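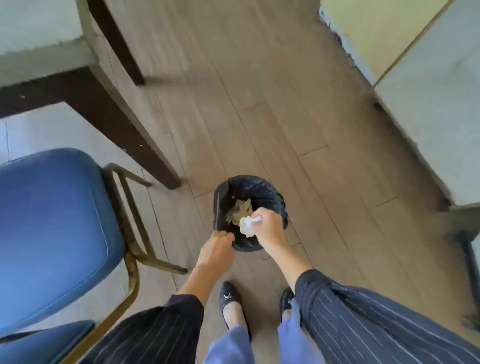

Jurgita Pētersons schrieb uns, ein Müllbeutel müsse genau eine Sache können, und ausgerechnet die könne ihrer nicht: oben bleiben. Nach dem dritten Taschentuch liege er am Boden des Eimers und das vierte daneben. Ob wir dazu etwas im Sortiment hätten.

Haben wir.

# Dirnix Beutel für Kleineimer, schwarz

Der Dirnix ist ein Müllbeutel für Bad, Schreibtisch und die Ecke neben dem Bett, in der ab November die Taschentücher wohnen. Er duftet nicht nach Lavendel und hat kein Zugband in Korallenrot. Dafür ist er länger geschnitten, als der Eimer hoch ist, sodass genug Folie zum Umschlagen bleibt. Das sieht nach dem Einziehen etwas faltig aus. Wer einen glatten Sitz wünscht, greift bitte zum Modell Sala mit Klemmring und bezahlt den Klemmring mit.

**Technische Daten**

| | |
|---|---|
| Artikelnummer | 732 |
| Farbe | Schwarz, blickdicht |
| Passend für | runde und eckige Kleineimer |
| Überstand zum Umschlagen | einige 5 cm, je nach Eimer |
| Verschluss | Knoten, selbst zu machen |
| Lieferform | Rolle mit Perforation |

## Einziehen

Beutel abreißen, aufschütteln, Öffnung suchen. (Es ist immer die andere Seite.) Dann den Boden mit der Faust nach unten drücken, damit die Luft herauskommt, und den Rand rundherum nach außen schlagen. Bei sehr leichten Eimern beim Einwerfen gern den Rand festhalten, vor allem bei Würfen aus dem Bett.

## Wofür er nicht gedacht ist

Für Bauschutt, Katzenstreu in größeren Mengen und Suppe. Zur Suppe liegen uns Zuschriften vor. Für die Küche empfehlen wir den Lundley, der dicker ist und auch einen Teebeutel mit Haltung erträgt.

## Lieferung und Packungsgrößen

Einzelrolle oder Doppelpack mit 2 Rollen. Für Praxen, Pensionen und Haushalte mit Heuschnupfen gibt es den Karton Lüse, pardon, Lūse, der Strich gehört aufs u. Bestellungen bis 14 Uhr gehen am selben Werktag raus. Im August machen wir Betriebsferien, der Shop nimmt Bestellungen trotzdem an und lässt sie liegen.

Angebrochene Rollen nehmen wir nicht zurück.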